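Evach bench, hand-held gripper pair: weekly safety check, February
Filled in by Fikri Simanjuntak
Repeat inspection following the left gripper closing on its own. Again.

1. Emergency stop within reach of the operator
Pass. It has moved back from the shelf where somebody thought it looked tidier.

2. Gripper fingers: play, burrs, bent tips
Left: fail. It shut without the trigger being touched, 2 times in 107 cycles. Gratden's fault sheet calls this "unexpected readiness". I call it a pinched thumb.
Right: pass.

3. Trigger return springs
Left: sticky. Cleaned, still sticky, cleaned again with more feeling. Replacement ordered from Trurkeo.
Right: pass.

4. Cables: chafing, strain at the handle, clear of the wrists
Pass, with comment. Both are thick enough to tow a car and about as keen to bend. Check the left one where it leaves the handle, as that is where the last one split. 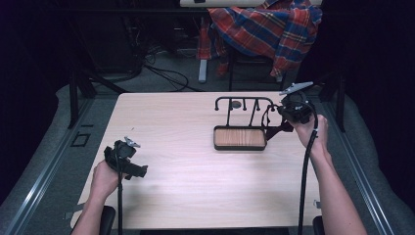 5. Straps and loose ends
Comment. Anything dangling from a handle will sooner or later catch on whatever is being picked up. Tuck it in before starting. Cao says this is in the training. I have read the training and it is on page 5, under Parking.

6. Cables on the floor
Fail. See last month's comment, and the one before that, which was shorter and ruder.

7. Fault log up to date
Partly. The first closure was entered as "ouch". Please add a time and which hand.

Result: left gripper not to be used until the spring is changed and item 2 repeated in full. Right gripper may stay in service. Taping the left trigger open does not count as a repair, and I have taken the tape away.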